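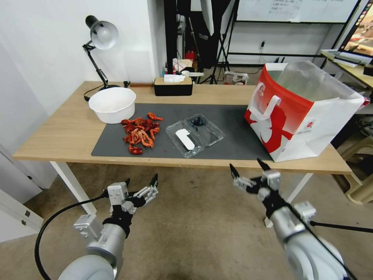 Side table in May, before the clear-up. Red stuff out, blueberries open, bag at the right-hand end.

Search this notebook
Enter keywords Go

Notebook p. 190 - Ridgeway room, table clear-up and notes on what goes where

Started at 2 in the afternoon. Wanted to settle the clear-up order for this table, as everybody does it differently and the next person ends up looking for the lamp cord or wiping berry juice off the mat. Geetha asked for it written down in one place so she can copy it to the Tonditz page.

What belongs to the table and stays: the desk lamp, the tissue box, the grey mat. What comes and goes: the white bowl, the dried red pieces, whatever is in plastic that day, and the paper bag with its liner.

Lamp first. It lives at the back left corner and the shade should point down at the table. Craig had been tipping it up to get it out of his eyes and leaving it that way. Please put it back when you finish. The cord is still a nuisance. I would like a clip on it but we don't have one that fits the edge of the tabletop. Malathi has a drawer of them at Flinon and will bring a few over. Until then keep your hip away from that end.

Mat: it doesn't reach the front edge, so there is a strip of bare wood along there. Don't put food down on the strip. Crumbs on the mat can be lifted off with the mat and tipped out, crumbs on the wood have to be wiped. Same goes for the left end.

Dried red pieces. These are the worst part of the job. They are light and brittle, and the little broken ends travel. Things we tried before today:
- sweeping the heap into the bowl with the side of the hand. Fast, but it pushes the small bits under the bowl.
- picking up by the piece. Clean, very slow, Jarlath gave up partway.
- sliding a sheet of paper under the heap and tipping it. Best so far for the main heap. The strays still need picking up by hand.

I'd go with the paper and then do the strays last, working from the back of the mat toward yourself. Wear gloves or wash well afterward. Thirumalai rubbed his eye last time and was not happy about it for the rest of the afternoon. 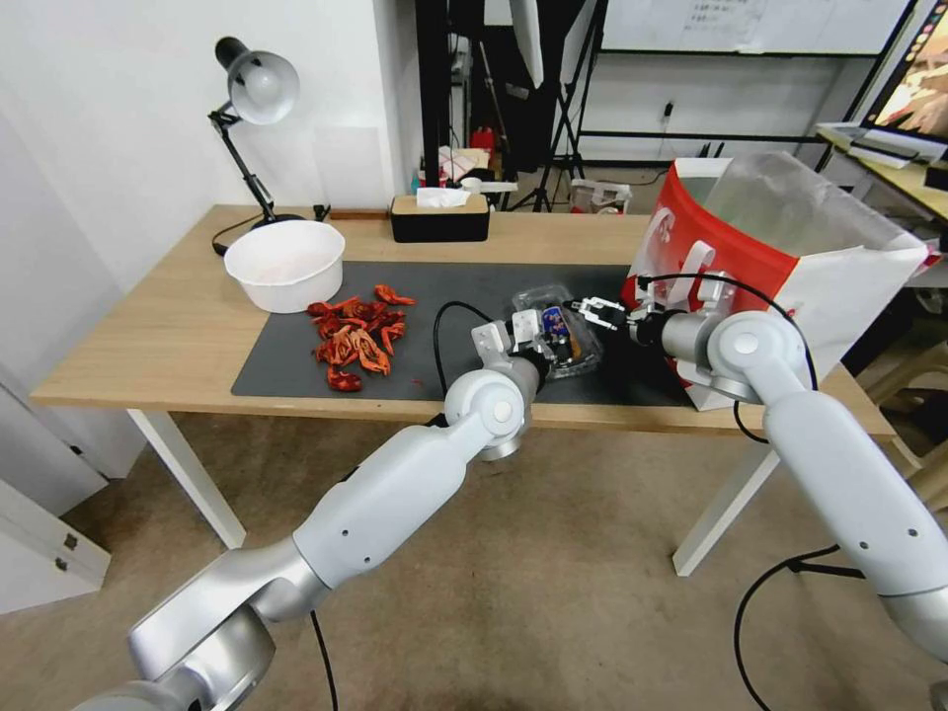 Order matters more than I first thought. If you go for the red heap first, you have bits on your fingers when you get to anything with a lid, and they end up on the lid. So plastic first, then the heap, then the bowl. The bag is last to be moved but should be open and ready from the beginning, with the liner folded out over the top. If the liner has slipped down inside, fix it before you pick anything up. Doing it one-handed while holding a container is how we lost a tub of berries in the old room.

Containers: close before lifting. Check the label side is up so the next person can read it without taking everything out of the bag. Heavy ones go to the bottom, flat. Don't stand them on end.

Bowl: it holds 925 mL to the rim, measured at the sink this morning with the jug. That's plenty for the red pieces if they aren't pressed down. Don't press them down. The inside has picked up a pink tinge and dish soap does not shift it. Geetha left one like it in baking soda and water overnight at Skekex and says it came up better, though not white. I'm not going to bother for now. It's a colour problem and doesn't affect anything. If somebody wants a clean one for berries, take another from the cupboard and leave this one for the dried stuff.

Tissue box stays at the back. I like the black box with the wood top, it's heavy enough not to slide when you pull a tissue. Refill when you have to reach in for one. Used tissues go in the bin, not in the paper bag. I found two at the bottom of it last week.

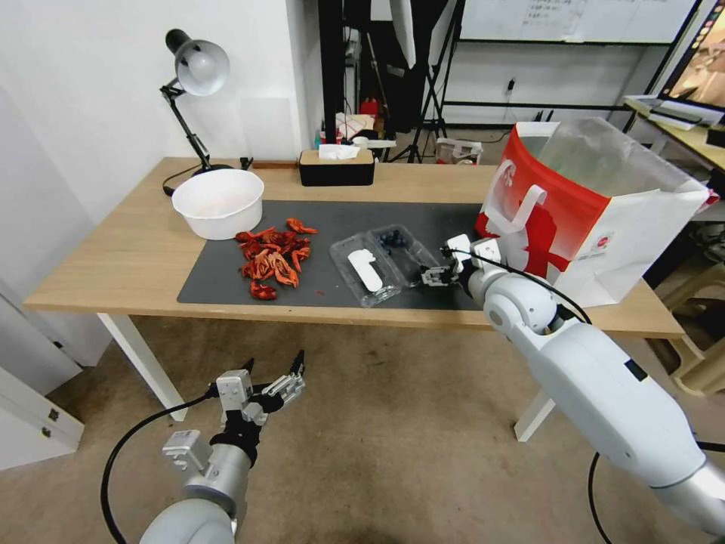
Blueberries: the clamshell is the awkward one. Open, with the lid laid flat, it takes up a lot of the mat, and the hinge is soft enough that the lid doesn't want to come over straight. Take the white utensil out first. Left in at an angle it keeps the lid from closing and you think the catch is broken. Craig has already thrown out a good container on that account. Then bring the lid over from the far side and press the corners. Berries should go to the fridge by 4, and eat them if they've gone soft. No need to save soft ones.

Bag: goes at the right end of the table, well clear of the clamshell lid. Rope handles are fine for what we put in it. Check that both are outside the liner before lifting, otherwise you pull the liner up with them.

Still to do
- clip for the lamp cord (Malathi)
- decide if the paper sheet lives under the mat or in the cupboard. I'd say cupboard.
- try a softer brush for the strays. Jarlath has a pastry brush he is willing to part with.
- short version of this page for the wall, Geetha to write, I'll check it

Stopped at 3:30. Floor under the left end still wants a sweep.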